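Plarkmont Adult Learning > Home and Interiors > Kitchen Basics > Unit 3 Handout

We use cookies to remember your course page and to count visits. By carrying on you accept this. Manage settings

Unit 3: Plastic cups, bowls and the light they are kept in

Please read this before the session and bring it with you. The session lasts 60 minutes. Bring one plastic cup or bowl from your own kitchen, washed, and preferably one you have had for a few years. Old and scratched is better than new.

What the unit covers

In Unit 2 we looked at worktops and how to clean them. The present unit deals with the light plastic things that stand on them: cups, mixing bowls, storage tubs and small dishes. Most homes have more of these than china, and they are often bought without much thought. We will look at how to tell one kind from another, what the marks underneath mean, and how colour and daylight affect the way a piece looks and lasts.

Clear, translucent and opaque

These three words are used loosely in shops, so we will fix them for the course. A clear piece lets you see through it sharply. A translucent piece lets light through but blurs what is on the other side. An opaque piece stops the light. The same cup can belong to more than one group in different parts. A thin wall may be translucent while a thick base looks nearly solid, and a ribbed wall will look darker in the ribs than between them.

Colour makes this harder to judge. A tinted translucent piece takes on some of the colour of what is near it, and its own colour seems to change with the thickness of the wall. Yellow is a good example. In a thin rim it can look almost white, in the body it looks yellow, and beside something green it may pass for green. If you are trying to match a replacement to a set, take one of the originals to the shop and hold the two side by side near a window. Do not match from memory or from a catalogue. 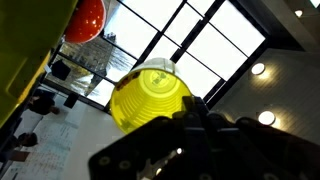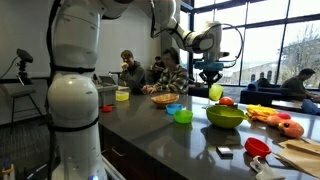

Daylight is the best light for checking plastic, and the checking should be done from more than one side. Seen from the side, a piece mainly shows its shape and its general colour. Seen from underneath with the light behind it, it shows the thickness of the wall, the ribs, and any print or moulding in the base. The cup in the first picture is a fair example: with the skylight above, the ridges stand out as rings and the small dark logo on the base is easy to find, while the wide part near the rim goes pale. From the side, over the counter, as in the second picture, what you notice is the yellow-green colour. The opaque pieces tell you less this way, and with those you have to rely on weight, feel and the marks underneath.

Marks on the base

Turn the piece over. You may find any of the following.

A maker's name or logo. It may be printed or moulded. Printed marks wear off with washing, moulded ones do not.

A triangle with a number in it. The number gives the type of plastic for recycling. A 5 means polypropylene, which is slightly waxy to the touch and bends before it breaks. A 6 means polystyrene, which is stiffer and cracks more easily. A 7 covers everything that has no number of its own, so it tells you very little.

A glass and fork. The symbol means the piece is sold for use with food.

Wavy lines or a drawing of plates under drops of water. These refer to the microwave and the dishwasher. The symbols are not the same from one maker to the next, so look for words as well.

A small round scar in the middle. It is where the plastic went into the mould. It is not a fault unless it is sharp.

If there is no mark at all, keep the piece for cold and dry things.

The practice set

The teaching kitchen has two boxes of pieces, kept under the counter. The Kettler box holds cups and small bowls, and the Drunar box holds mixing bowls and storage tubs. Please put things back in the box they came from. The Flelletti tubs are on the open shelf and are numbered. Tub 91 has a split lid and has been left in on purpose, as we use it when we talk about stress cracks.

Putting things out on the counter

A dark, polished worktop gives back reflections, which helps you see the underside edge of a bowl but can also make a shallow dish look deeper than it is. Leave a gap between pieces. Put tall tubs at the back, low bowls in front, and anything with a spout where the spout does not point over the edge. Baskets should be on a dry part of the counter. Wicker marks if it is left standing in water, and it takes a long time to dry underneath.

Sunlight and wear

Plastic left on a bright sill or under roof glazing will fade or yellow over time, and some kinds turn brittle. Red and orange pigments are often the first to go. The damage is slow and usually worse on one side. Turn the piece round and compare. Storing it in a cupboard stops the change but does not undo it.

Fine scratches make a clear piece look cloudy. Cloudiness from hard water comes off with white vinegar. Cloudiness from scratches does not.

Task for the session

Work in pairs. Choose one translucent and one opaque piece. For each, write down the colour by the window, the colour in the middle of the room, every mark on the base, and whether you would use it for hot food. Then swap with another pair and see whether you agree on the colours.

Keep your sheet. It is needed again in Unit 4, storage and cupboards.

Handout revised 27 Jul 2019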